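**Local Government Administration - Unit 3 Handout**
Instructor: Shakuntala Dhillon

**Council procedure and the capital budget**

This unit follows a single capital decision through the council of Wultach, a town governed under the council-manager form. Students should have the charter excerpts on hand before the session.

A capital item reaches the agenda in one of two ways. The manager may place it there as part of the annual capital plan, or two council members may request it in writing. In Wultach the library roof entered by the second route in July, after the plan had been adopted. It was therefore treated as an amendment, and an amendment requires a public hearing and two readings.

Notice of the hearing must be published in a newspaper of general circulation. The clerk used the Trarkska Courier and posted a copy at the town office. Any resident may speak for 3 minutes. Written comments are accepted until the hearing closes and become part of the record.
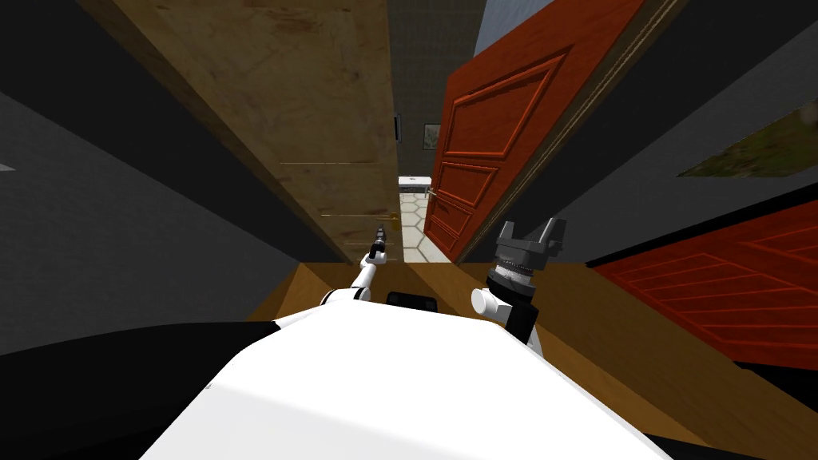

The first reading introduces the ordinance by title. Debate is permitted, but a final vote is not. Between readings the finance office prepares a fiscal note showing the source of funds, the effect on reserves and any borrowing. The Wultach note ran to 36 pages, most of them tables - students need only read the summary and the debt schedule.

At the second reading the ordinance may be adopted, amended or tabled. A substantive amendment sends it back for a new hearing. Correction of a clerical error does not. A tabled ordinance lapses after 90 days unless the council votes to take it up again.

**Terms to know:** fiscal note, first reading, reserve policy, tabling, general circulation

**Reading:** Tiller and Lightfoot, chapters on budget amendments and public notice

**Written work:** Submit a two-page memo to the council explaining whether a change of contractor between readings is substantive. Cite the charter by section. Memos are due Friday, August 26, 2022, at the start of class.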